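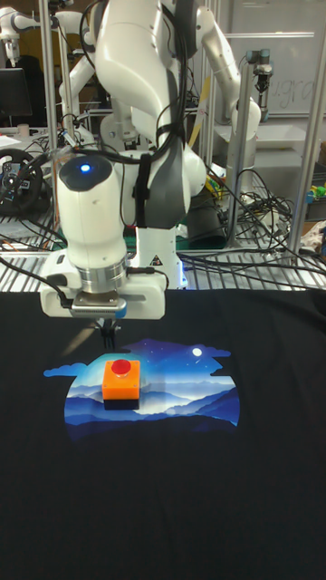

Kerasbridge lab passes 644 recordings in its everyday handling project

The robotics lab at Kerasbridge has now gathered 644 recordings for Nurkholm, its long-running effort to teach robot arms how to manage the ordinary things people pick up, press, push aside and put down all day without giving them a second thought. The total was reached one afternoon in May, a little before the kettle went on, and everyone involved is very pleased indeed.

Each recording is one short go at one small job. A person guides the arm through it from beginning to end, and the movements are saved together with the pictures from the cameras, so that the learning system can later study the two side by side. A single go may not look like much. Put several hundred of them together, though, and the system starts to have something to work from when it meets an object in a place it hasn't seen before.

The latest batch, which makes up 53 of the total, is about an orange box with a red push button on top, and the part that has taken up the most conversation at the lab is what goes underneath it. Earlier batches were gathered over plain surfaces, and the system became rather too fond of them. Give it a busy background and it would hesitate, or head off towards a patch of colour that had nothing to do with the job. So the team has been spreading clothes over the work surface instead, among them a black T-shirt with a night view of mountains and a full moon across the front, and setting the box down on top of the print. The shirt has turned into a bit of a favourite — there was a lively debate over whether it ought to be ironed first, and the side in favour of leaving the wrinkles alone carried the day.

Cloth brings its own troubles, of course. It can shift when the box is pushed, and a gripper that comes down slightly too low may catch a fold and drag the whole lot along with it. Goes like that are kept as well, marked as spoiled, and the team hopes they will be useful when the system comes to learn what a poor approach looks like. Between goes the box is moved to a fresh spot and the shirt is pulled straight again by hand, a job that is shared out by the hour as it becomes wearing on the back.

The software that stores and sorts the recordings comes from Flateck, and it has lately been changed so that a go can be labelled while it is still fresh in the mind of the person who guided it. Before that, labels were written up at the end of the day, with all the muddles you might expect. A second group at Cieślak will be checking the labels over the summer and sending back any that look doubtful.

There are 5 more backgrounds on the list before this part of the work is finished, including a checked tea towel and a woolly jumper that has been described, with some affection, as a real test of patience. Anyone at Kerasbridge with a loudly patterned garment they can spare for a few weeks is warmly invited to leave it at the lab's front desk, washed please, with a name pinned to the collar so that it can find its way home.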